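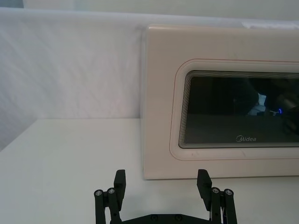

Microwave oven

A microwave oven is an electric appliance that heats food by exposing it to electromagnetic radiation at a frequency of 2.45 gigahertz. The radiation causes polar molecules in the food, mainly water, to rotate, and the energy of this motion is spread through the food as heat. Countertop models are the most common type in homes. Built-in and over-the-range models use the same working parts in a different housing.

Operating principle

The source of the radiation is a vacuum tube called a cavity magnetron. A high-voltage transformer, or in later designs an inverter circuit, supplies the tube with several thousand volts. Microwaves leave the magnetron through a short antenna and pass along a waveguide into the cooking chamber, where they reflect off the metal walls.

Reflection produces standing waves, with fixed regions of high and low field strength. Food that stays in one position therefore heats unevenly. Manufacturers reduce the effect with a rotating glass tray, with a metal fan (the mode stirrer) placed near the waveguide outlet, or with both.

Penetration depth depends on the composition and temperature of the food. In most moist foods it is a few centimeters, and the center of a thick item is heated largely by conduction from the outer layers. Ice absorbs microwaves far less readily than liquid water. A partly thawed item may for this reason boil at one point while remaining frozen at another, and defrost settings run the magnetron in short bursts separated by rest periods.

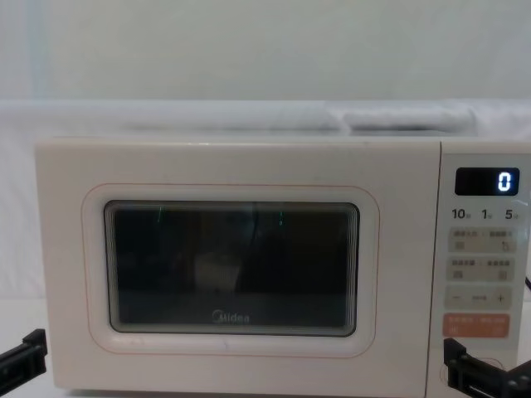 Rest periods also account for the lower power levels on transformer-type ovens. A unit rated at 1,000 watts and set to 50 percent delivers full output for half of each cycle. Inverter ovens can lower the output itself, which gives more even results with eggs, milk sauces and melted chocolate.

Construction

The cooking chamber is a closed metal box, usually of painted or stainless steel. Where the door has a window, the pane is backed by a perforated metal sheet. The holes are much smaller than the wavelength of the radiation, about 12 centimeters, so visible light passes through and microwaves are held back. The edge of the door carries a choke, a folded channel that limits leakage without needing a perfect metal-to-metal seal. Interlock switches cut power to the magnetron when the door is opened.

Controls are either mechanical, with a spring or motor timer, or electronic, with a keypad and display.

Cookware

Suitable materials include most glass, glazed ceramics, paper and plastics marked for microwave use. Metal with thin edges or points can cause arcing. Chambi's household test method, named for the appliance engineer Nayeli Chambi, places an empty dish beside a cup of water and runs the oven for 40 seconds. A dish that becomes hot while the water stays cool is considered unsuitable.

Hazards

Water heated in a very smooth container may rise above its boiling point without bubbling and erupt when disturbed. Sealed containers and whole eggs can burst from steam pressure. The high-voltage capacitor may hold a charge after the oven has been unplugged.

See also

Cavity magnetron
Dielectric heating
Convection oven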